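Fludlow Hall Restoration Society
Minutes of the general meeting, October 17, 2020

Present: Saskia Bright (chair), Hemi Faulkner, Tamsin Mahuika, Rawiri Prendergast, Kamarul Gunawan (minutes)

September minutes read and passed.
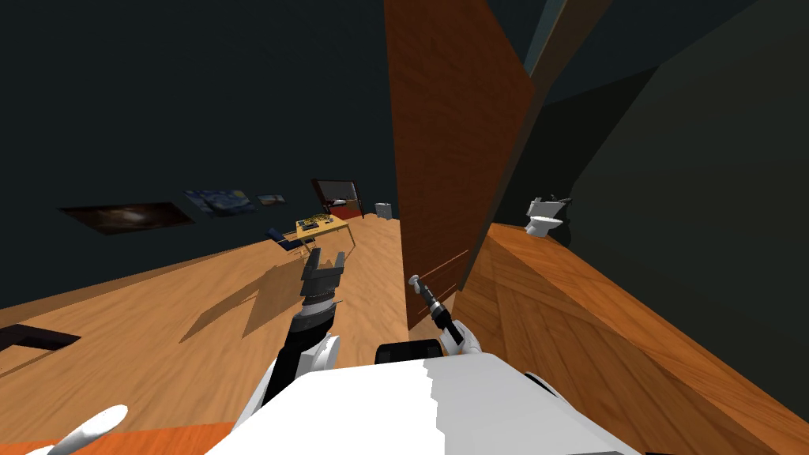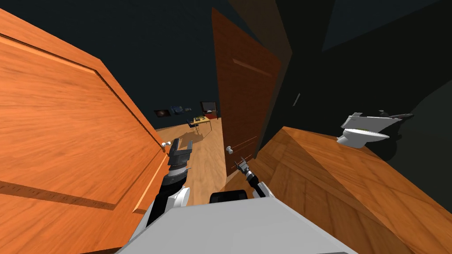
Wood floor (first) and paneled doors with white knobs (second), computer renderings.

1. Money
Tamsin reported a balance of $3,246 after the plant sale. The sale alone brought in $604, our best ever, and there was a good round of applause for everyone who dug, potted and hauled!

2. Song book
Rawiri has now typed up 284 of the old dance hall songs, many from the Gilchrist family's notebooks, and he sang us two of them (the one with the ferry chorus got everybody going). All agreed these have to be printed. Hemi will ask the print shop in Dradlow for a price on a spiral-bound copy.

3. Winter concert
Lots of ideas here, and a lively half hour. Saskia would love to open with the school choir and close with a sing-along. Kamarul to write to the choir teacher. Supper to be potluck again, with Tamsin keeping the list so we don't end up with all pies.

4. Piano
Tuner booked. Hemi thinks the low end is much better than people say and played a bit to prove it. Moved by Rawiri, seconded by Tamsin, that we keep the piano. Carried, all in favor.

5. Other business
Spare music stands wanted. Bring them to Saskia's porch.

Meeting closed at 8:40 p.m.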